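Two Arms, One Garage Bench

Charito Sarmiento starts work on the robot at ten past six, before the kids are up. Coffee on the floor, always the floor. Never on the tables.

She's been at it since December. Two arms, two tables pushed together, a laptop off to the left. The workshop is a shared one in Clinley, behind a tire place, and she pays for her corner by the month. Before that it was her garage, until the garage got too cold for the glue.

The cost so far - 1497 dollars in brackets, wiring and mistakes, not counting the arms. Those came secondhand from a packaging line at Berkora that shut down. One had a bad elbow. She took it apart on a bath towel and lost 10 of the screws, found most of them later in a shoe.

What does she want it to do? Stack cups. That's the whole goal for now. Pick up a steel cup that's sitting mouth down, put it on another one, don't crush anything. Her fingers are on version four. The first set was too smooth and the cups slid right out. The ridged pads grip better but they wear, and she orders replacments from a small shop called Prutby that answers email when it feels like it.

Cables are the real fight. "I spend more time on wires than on code," she says. "You tie them short, the wrist can't turn. You leave them long, they catch on stuff." She leaves them long.

Evenings she logs runs. 118 the week I came by, a few of them good. A good run gets a check mark in a notebook, a bad one gets a word, usually "elbow." Polished steel is hard on her software too, all those reflections, and she's been trying other things in between. Tape. Blocks. Easier shapes, a break for everyone.

Next up is a proper stand, then maybe plates. Her neighbor at the next bench, Hashmi, wants it to sort his drill bits. She told him to get in line, and to bring his own tabel.
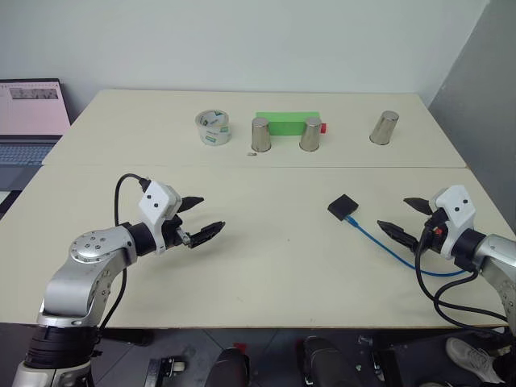 Cups, tape and a green block along the back of Sarmiento's bench in Clinley, with the left gripper open.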